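Tongs, and where to keep them

Posted in Kitchen, Small Jobs

The drawer to the left of the stove stopped opening in September. It would come out two inches and then catch on something, and I would put my hand in flat and push down whatever was standing up, and then it would open. I did this every night for most of a month before I took everything out.

What was standing up was tongs. It was nearly always the same pair, a locking pair with black tips whose lock had gotten loose. Every time the drawer was pushed shut, the tongs moved back and sprang open, and the arms wedged against the underside of the counter. I have read that people put a rubber band on them. I tried that and it works, but then you are standing at a hot pan trying to take off a rubber band with greasy fingers.

So I took all of them out and washed them, and then I had to decide which ones I use and where they should live. It took most of an afternoon, more than the job deserved.

What each kind is for

I had never thought of tongs as being different from each other. I bought them one at a time, when the last ones were dirty or lost, and a couple came with other things. Once they were all out of the drawer it was plain that they don't do the same work.

The small slender steel ones are a bent strip with narrow arms and fine teeth at the tips. These are good for small things: a pickle out of the jar, one slice of bacon, a lemon wedge, sugar cubes if you have company that takes sugar cubes. They're poor for anything heavy. The arms flex and the food turns sideways and drops. I used to think they were cheap and meant to be thrown out, but I reach for them more than for any other kind. They cost 97 cents a pair at Plakik and I would pay more.

The locking pair with pale green tips has a wavy edge all the way around each head. I use it in the nonstick pan. The wavy edge is good on pasta and on salad, and on chicken thighs as long as they aren't too wet. It won't pick up a fried egg or anything else thin and flat. There's a ring at the top to hang it by.

Then there are the spatula tongs, with gray handles and a slotted metal spatula at the end of each arm. I was doubtful about these when I got them. They turn fish well. One side slides under, the other comes down on top, and the fillet goes over in one piece most of the time. They also do pancakes and burgers. They're bad at everything round. I tried a meatball and had to go under the table for it.

The long all-steel serving pair is a fork on one arm and a spoon on the other. This is a buffet tool. It's right for a roast with gravy, or potatoes, or a big bowl of salad where you want the dressing to come along. It's no good in a pan because it's too long to balance, and the handle end gets hot if you leave it leaning on the rim.

The big locking pair with black tips is the one that jammed the drawer. It is also the one I'd keep if I could only keep one. It opens wide enough for a whole potato or an ear of corn, and it has a strong grip. I've used it to pull oven racks out, which I know you aren't supposed to do.

Washing them

Most of the dirt is at the hinge. I had been putting tongs through the dishwasher for years and thought they were clean. When I opened the locking pairs all the way and looked down inside the channel of the arm, there was a brown line running along it that was old grease and flour.

I filled the sink with hot water and dish soap and left everything in it for 30 minutes. Then I went over the hinges with an old toothbrush and pushed a pipe cleaner through the channels. The slotted ones needed the toothbrush in every slot. The teeth on the small pairs had something in them that I think was cheese. After that I rinsed them in water as hot as I could stand and stood them open on a dish towel with the hinge up, so the water would run down the arms and out. If you lay them closed, the water sits in the hinge and you get a rust spot on the rivet. I have one pair with that spot already.

A drop of food-safe mineral oil on the rivet helped the stiff ones. It did nothing for the loose lock. I bent the tab on that one with pliers, a very small amount, and it has held so far.

One more thing on heat. The colored tips on mine feel like silicone, and the packaging is long gone, so I don't know what they're rated for. I keep them out of the broiler and use plain steel there. If you still have the card your tongs came on, it should give a number.

Drawer, crock, hooks or stand

I tried four ways of keeping them, a week or so apiece.

The drawer, again, but with a divider. My drawer is 30 inches wide if you measure the front, and a good deal less inside. With a divider down the middle the tongs had their own side and stopped catching on the ladles, but they still caught on each other. Tongs don't stack. The spatula ends ride up over whatever is next to them, and the fork ends go through the gaps.

The crock. I had a big stoneware one that came from the flea market in Hemmin and had never held anything but wooden spoons. Tongs go into a crock well enough, heads up. They come out badly. You pull one pair and another comes with it, hooked through the arms. Also the crock has to be heavy or it goes over, and a crock that heavy is a nuisance to move when you wipe the counter. I did like seeing the heads, so I knew which pair I was grabbing.

Hooks on a rail under the cabinet. This is the tidiest and it's what I'd do if I had the wall. On my side of the kitchen there's the window and then the stove hood, and the only free stretch is behind the toaster. I put up a short rail there for a week with the sticky kind of mount. It came down in the night with a noise I won't forget, and took a chip out of the butter dish.

Stands. A stand is a pole on a base with hooks at the top, and you hang the tongs from the hooks. I had seen them sold for mugs and for ladles and took them for a thing you get as a wedding present. I ended up liking this the best. Each pair hangs with its hinge up, so it drains. You can see all of them at once. When you take one, the others stay where they are, as long as you haven't overloaded it.

Some notes if you're thinking of one:

Look at the base before you look at anything else. Steel tongs are heavier than they look, and if you hang them all on one side a light stand will lean. Spread them around, heavy ones opposite each other.

Check the height of the pole against your longest pair. The serving tongs need to hang without their tips resting on the counter. If they touch, they swing out and knock the next pair.

Some tongs have no ring and no hole. The plain bent-strip kind can still be hung, by putting the hook up inside the bend and letting the arms come down on either side. They'll spread a little.

Locking tongs take up less room if you lock them first. I never remember to.

Don't put it right next to the burner. Fat gets on everything within arm's reach of my stove, and then you're washing clean tongs. Mine is on the other side of the sink, four steps away, and I've gotten used to walking.

The Jokton catalog has a rack that holds a lot more than a home kitchen needs, and the price with shipping to our part of Praltodau came close to 200 dollars. I didn't look at it for long. A plain one from the housewares aisle is fine.

I'd also say to lay everything out flat before you hang anything. It shows you the doubles. You see which arms are bent, too, and which tips no longer meet. I do it with all the hinges on one side and the working ends on the other – otherwise they get tangled up and you can't compare the heads. Two pairs went in the donation box after that, and one with a cracked tip went in the trash. The pieces of a cracked tip end up in food.

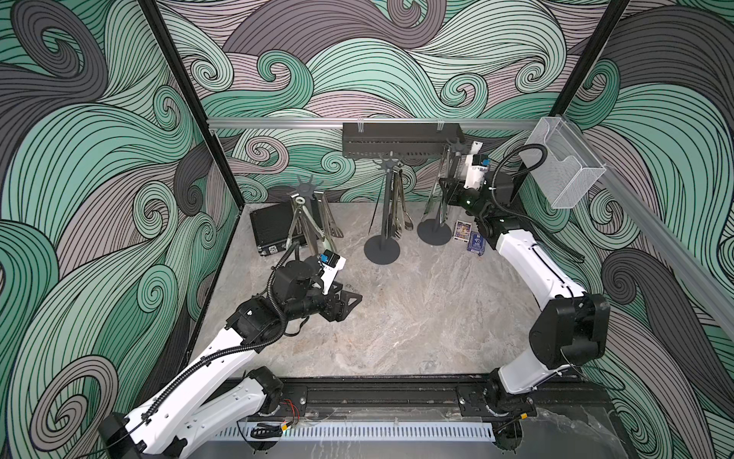 Tongs on the stands, and then a row of them lying down.
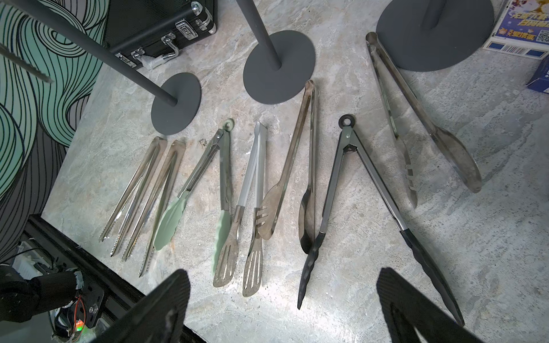

How many pairs of tongs does a kitchen need?

Three will cover most cooking: a locking pair of medium length for the stove, a pair with soft tips for nonstick pans, and a small steel pair for the table and for jars. Add spatula tongs if you cook a lot of fish, and a long serving pair if you often feed a crowd. If you handle raw meat and finished meat at the same meal, have a second plain pair so you don't need to stop and wash the first one in the middle of cooking.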